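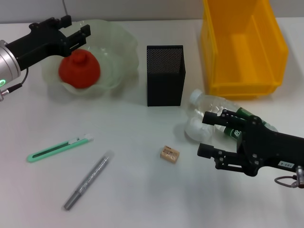 Two grippers, one table. Bowl, pen holder, bin, bottle.

Shared table rules: speaker notes
By Seul-gi Ra, Prultermont, November
14 comments | 135 shares

Slot is 5 min. Skip the company slide.

1. Who owns the space
Start w/ the loose stuff. Utility knife on the same table as a bottle and an eraser. Ask the room, does your checklist treat those the same? Ours did till Kyung-hwa rewrote it. Blades get their own line now.
Write down a zone for each arm. Middle of table = one arm at a time, other one waits. Put it in the task sheet, not in somebody's head.

2. Cables
Slack at the wrist, look at it every start of shift. Trace by hand w/ power off. Jong-dae has the Skallska story, let him tell it if he's there (keep it short!!)

3. Camera check before motion
Wipe lenses, check the braket screws, then move. Green light on the wrist: say what it means in YOUR manual, don't let people guess. Upright bottle next to a gripper, cap on, always. Goes in the liquids rule.
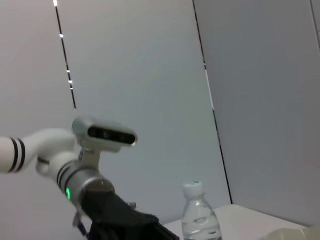

4. Logging
Faltov sheet, 812 rows, 80 of them blank under "who cleared the table". Pause here. Let them read it.
One name per row. No initals.

5. Questions
Sun-ja takes the mic round. If they ask about speed limits, send them to Bit-na after.

Contact: Seul-gi Ra, Prultermont | © Prultermont | Back to top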